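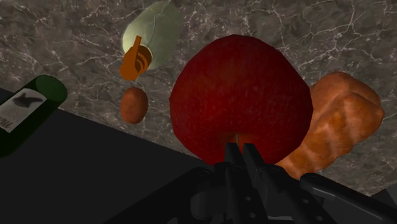

奥洛图拉冷库的值班表贴在压缩机房门后,夜班一栏只有一个名字:阿尔吉尔达斯·克宁什。

冷库编号到6为止。前五间存当年的果,六号库存样品,温度设定零下0.5度,相对湿度百分之九十二,氧含量百分之二。每隔三小时抄一次表,抄完签名,写明时刻。阿尔吉尔达斯的字很小,数字7中间带一横,换班的人偶尔会看成别的数。

凌晨两点,六号库的二氧化碳读数是1.4。五点,仍是1.4。他在备注栏写:传感器待校。

校准记录夹在铁柜第二层。上一次校准由戈弗雷·拉希迪完成,使用泽莱克牌标准气,瓶号157。戈弗雷七月离职,去了维塞蒂的一家罐头厂。交接单上列了三十项,末项是“六号库,样品145,勿动”,没有说明原因。

样品145是一箱苹果,品种登记为法基亚,果园早已砍掉改种榛子。按规程,样品保存期满后应当测硬度、测糖度,然后报废。145号的期满日被人用修正液盖过,上面没有补写新的日期。

阿尔吉尔达斯取了呼吸器,通知门卫开门,按规定等门卫到场后才进去。箱子在最里面一排,底层,木条上钉着标签。他撬开盖板,取一只果,出库,关门,记录开门时长四分十秒。

硬度计读数每平方厘米7.1公斤。他换了果的另一面,削去果皮再测,7.1。糖度14.2。碘液染色后,切面颜色与入库时的比对卡一致。对一只存放时间超过期限的苹果,这几个数字不成立。

他查了仪器。硬度计归零正常,折光仪用蒸馏水校过。他又测了一只食堂的苹果,硬度4.3,符合预期。

六点,他给维塞蒂打电话。戈弗雷已经上班,背景里有封罐机的声音。

“145号,你测过没有?”

“每年测一次。”

“多少?”

“7.1。”

“记在哪儿?”

“没有记。表上那一栏有上下限,填不进去。”

阿尔吉尔达斯翻到表格,上限写的是5.5。电子版超过上限会自动标红,退回重填。

“修正液是你涂的?”

“不是。我接手的时候就涂着。”戈弗雷停了一会儿,“那年交接给我的人也说勿动。我问他,他说他也问过。”

封罐机停了,又响起来。戈弗雷说要去看线,挂了电话。

剩下的半只苹果放在搪瓷盘里,切面没有褐变。阿尔吉尔达斯用保鲜膜包好,称重,九十二克,贴上标签,放进化验室的小冰箱。标签上品种、编号、取样时间都写了,测定结果一栏空着。

七点差十分,日班的人在走廊里换靴子。他把六号库的抄表记录补齐,二氧化碳1.4,签名,然后另取一张交接单,从第一项开始誊写。誊到末项,他看了看原件,照抄了四个字:样品、勿动。中间的编号他描了两遍,以免看错。

单子交出去,日班的人从头念到尾,抬头问他,145是什么。

“苹果。”他说,“硬度计在左边抽屉里。”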